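Let go of the door

I've been grumpy about door handles since February, and my partner has asked me to put it in writing so she can stop hearing about it at dinner. Fair enough.

If you missed it, one of the Estaver units on the night run at the Litberg building in Tapley drove up to a storeroom door at ten to four in the morning, took hold of the lever, pushed it down, got the door open a hand's width and then stopped. It had a fault in the arm. The software did what it had been told to do with a fault in the arm, and held everything exactly where it was. Including the gripper. Including, as far as the cleaner on the other side of the door was concerned, the door.

She was in there for 46 minutes. She had a phone, the light worked, and she was more annoyed than frightened (her words, and she's been very decent about the whole thing). The lever was bent, the latch had to be replaced, and the bill came to 900 dollars, which Osico paid without arguing. So as accidents go it was a small one, and I think that's why it has been treated like a plumbing problem. Fix the latch, patch the arm, carry on.

I don't think it was small at all! Swap the storeroom for a stairwell and add a bit of smoke and you've got a very different column.

What bothers me is the idea that holding still is the safe thing to do. It's an old habit and it comes from factories, where it mostly makes sense. If the arm is carrying an engine block, please do not drop the engine block. But a door handle isn't cargo. It belongs to everybody in the building, and a machine that freezes with its fingers around one has locked that door as surely as if it had turned a key. I'd much rather a faulty robot let go and had the door swing shut in its face.

I put this to Lieven Vandenberghe, who spent years on grippers before he moved over to the training side, and he mostly agreed with me, with one big grumble of his own. Opening the fingers in a fault sounds easy, he said, until the fault is the fingers. A lever under spring load pushes back on the pads, the motor's off, the gearing won't back-drive, and there you are. You need a mechanical release a person can find in the dark, and you need it on both sides of the door, and he has no idea how you'd manage the second one. Neither do I. I still think somebody should be made to lose sleep over it.

The other half of my complaint is about how these things learn doors in the first place. People teach them, with hand-held grippers, over and over. It's patient, fiddly work and I've got a lot of time for the folks who do it. But look at what gets taught. The batch Lieven went back through after the Litberg business had 327 door openings in it, and he reckons he found 2 where the person changed their mind partway and backed off. Everything else was reach, grip, push down, through you go. Lovely clean behaviour, and not much in it for a machine that needs to give up politely.

We'd never teach a kid that way. Half of what a three-year-old learns about doors is when to leave them alone: somebody's coming the other way, your fingers are in the hinge, Grandpa's in the bathroom. If the lessons are nearly all successes then I don't see where the backing off is meant to come from.
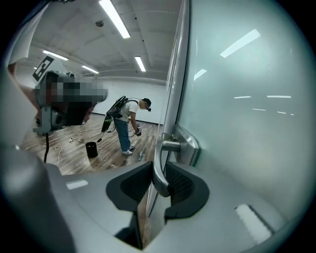
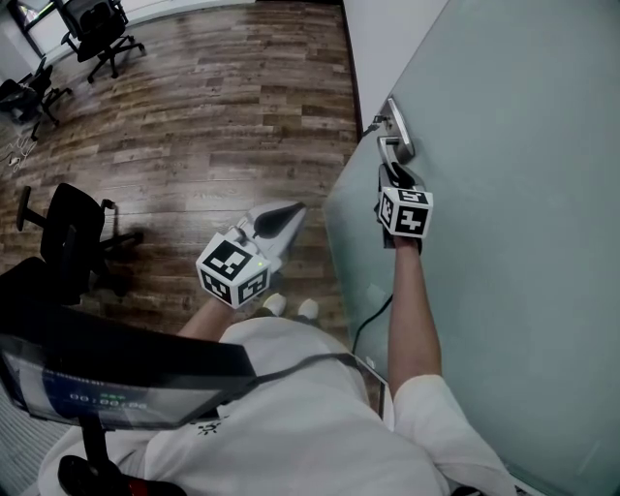

Vol. 2, Issue 46

Look at how snugly those black jaws sit on the lever in the second one. A grip like that is what you want when you're opening a door, and it's the very thing I'd like to see undone on purpose, a lot more often, with the handle half down and the job half finished. Lieven thinks one go in ten would be plenty. I'd start at one in four and let people talk me down.

Osico tells me the next Estaver update will open the gripper on an arm fault "where conditions permit." I've asked which conditions, and I've asked whether anyone has tried it with a stiff latch and a person on the far side, and so far I've had a friendly note saying my questions have been passed along. I'll print the answer when it comes. Meanwhile the night run at Litberg is back on, and the cleaner props the storeroom open with a mop bucket.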